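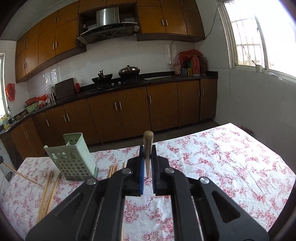
pellworth: The refund window closes two weeks after purchase or two hours of play, whichever comes first, and the fall sale copy counts from the day you bought it. Preloading does not start the clock. Launching the benchmark does.

31 comments · 6 shares

nullcarry: Then I'm at 1 hour 52 minutes and most of that is shader compilation. Trukov rebuilds the whole cache after every driver update. On a six-core machine that took 41 minutes the first time.

pellworth: Compilation runs inside the game process, so it counts as playtime. File the request anyway and put the compile time in the notes field. Mine went through at 2:10.

gristmill_88: Mine was denied at 2:06 with the same explanation. I would not rely on the notes field.

nullcarry: Noted. Going back to the original question, has anyone measured the October 21, 2022 patch on the Hodoroagă map? The changelog says "improved streaming performance in dense areas" and gives no numbers.

ostrava_tk: Ran it last night. 1440p, high preset, frame cap off, same save, same route from the ferry landing to the upper market. Average went from 88 to 97. The 1% lows went from 31 to 52. The low end is where the patch shows up. The average alone would not have convinced me to reinstall.

gristmill_88: What drive? Streaming results are meaningless without the drive.

ostrava_tk: NVMe, PCIe 3.0. I also copied the install to a SATA SSD and got 1% lows of 47. Did not test a hard disk.

gristmill_88: A hard disk is the minimum spec on the store page, so somebody should. I have one and will try it if the download finishes. The patch is listed at 10 GB but the client wants to reserve far more than that while it unpacks.

quietlatch: It rewrites the archive files in full and swaps them at the end. You need free space equal to the largest archive plus the patch. Verify before you start — if one archive fails the hash check afterward, it downloads the entire thing again. 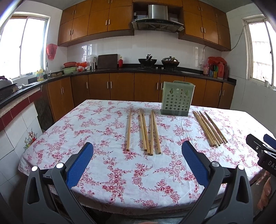 dunmere: The bigger change in this patch is the save limit, and it is a bad one. Manual saves are now capped at 300 per profile. Autosaves count toward the total. When you reach the cap the game deletes the oldest file with no prompt.

pellworth: Source? The notes only mention "save housekeeping."

dunmere: I had 1,000 and something in the folder before updating. After the first launch there were 300. Cloud sync then copied the deletion. I got them back from a local backup.

quietlatch: Confirmed here, though my folder only dropped by 133. Brekanov posted in the support section that pruning on first launch is intended and the missing prompt is a bug. No date for a fix.

gristmill_88: I disagree that the cap is bad. The load menu reads the header of every save each time it opens. Past a few hundred files it hangs for several seconds, and people have been complaining about that since launch.

dunmere: Then index the headers. Plesemum has the same engine, has no cap, and its load menu opens instantly. Deleting user files is not an optimization.

gristmill_88: Plesemum saves are much smaller. It doesn't store the state of every container in the world.

dunmere: File size has no bearing on reading a header.

ostrava_tk: It does if the header is compressed together with the body, and in Trukov it is. You have to decompress the first block to get the timestamp and thumbnail. Still no excuse for skipping the prompt.

nullcarry: So, turn off cloud sync, copy the save folder somewhere else, update, launch once, copy back?

quietlatch: Copying back triggers the prune again on the next launch. Keep the old ones outside the folder and move in what you need.

nullcarry: All right. I'll hold on the refund until gristmill posts the hard disk numbers.

gristmill_88: Download is at 64%. Tomorrow.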